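Call for participants: open day, two-arm garment handling cell
Grundard Automation, Hall 2, Fumirlow
Posted Jan 27, 2018

Grundard is seeking outside participants for an open day in April. The subject is bimanual handling of unsorted clothing. Participants will operate the cell under supervision, complete set tasks with garments, and give written feedback on the control interface. Attendance as an observer only is also possible, subject to space.

Who should apply
Technicians, laundry and textile sorting staff, vocational instructors, and students in their final year of a mechanical or electrical program. No robotics background is required for the operator role. Applicants must be 18 or older and able to stand for up to one hour at a time. Normal or corrected vision is required for work from the camera views.

What participants do
Each operator session lasts two hours, including the safety briefing. Operators work in pairs, with a maximum of 4 people at the station. One operator drives the left arm and the other drives the right. The pair changes sides at the halfway point. Tasks are drawn from the following:
- separating one garment from a mixed pile
- passing a garment from one gripper to the other
- spreading a garment on the floor of the cell
- placing a small item in the basket

Completion of a task is not a condition of payment. Failed grasps are logged and used in the same way as successful ones.

Equipment
Both arms are mounted on a common aluminum rail at the front of the cell. The walls are light gray panels with a marble pattern, and the floor is dark gray. A white wire mesh basket hangs on the back wall, and a black hook rack is fixed on the right. Operators have an overhead view and a close view from the gripper.

Work in the cell with red, white, and olive-green fabric; the last view is from the gripper.

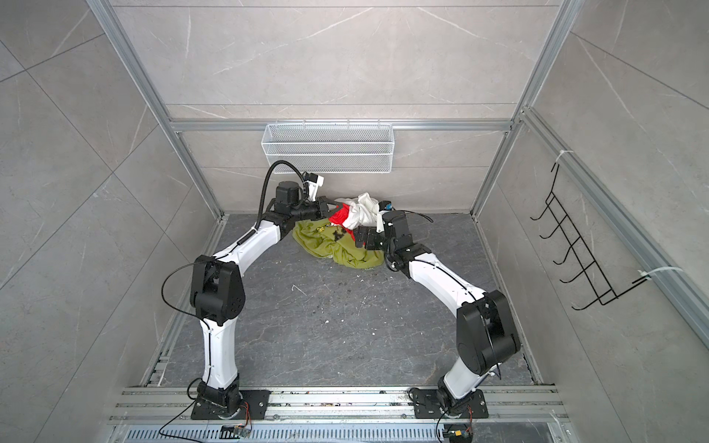
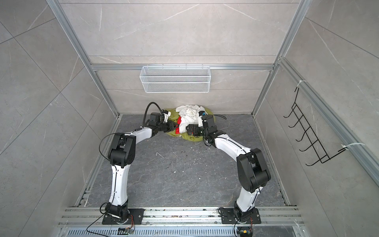
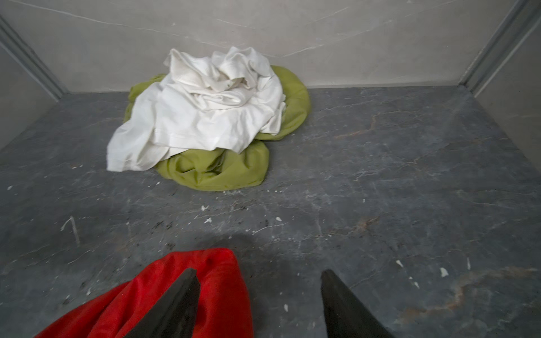
Compensation
Operators receive a flat payment of $318 for the session, paid by bank transfer after the feedback form is received. Observers are not paid. Travel is reimbursed for operators only, on presentation of receipts. Parking is available at the Grakden Road entrance.

Data and consent
Arm positions, gripper commands, and camera video are recorded during all operator sessions. Voices are not recorded. A consent form is sent with the confirmation and must be signed before the briefing.

How to apply
Send a statement of no more than 500 words covering your current work or course of study and any experience with textiles or machine operation. State whether you are applying as operator or observer. Address applications to Sumathi Menon, Participant Coordination. Technical questions go to Lorenz Oberholzer, Cell Engineering. Confirmed participants will receive a session time and a site map by email.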